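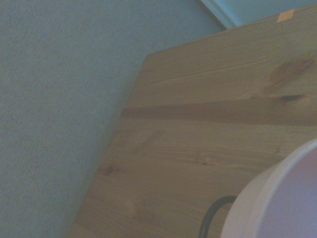

The wooden board the Utamport robotics club uses for practice, seen from the wrist of the arm.

Miroslava Šindelář started the club in January, and her students call their arm Ursu. They want it to pick up a thing and put it in another place without help from a person.

"In the beginning we looked only at the motors," she says. "Then we understood that the camera is half of the work."

Aslı Gündoğdu, a second-year student, keeps the recordings. There are now 1,258 of them, and 131 she has marked as bad. "The knots in the wood were a problem for me," she says. "The program took a dark knot for an object. I wanted to paint the board, but Miroslava said no, first we fix the program."

The club will show Ursu to parents on 7 September 2026. Gündoğdu still has 253 recordings to check.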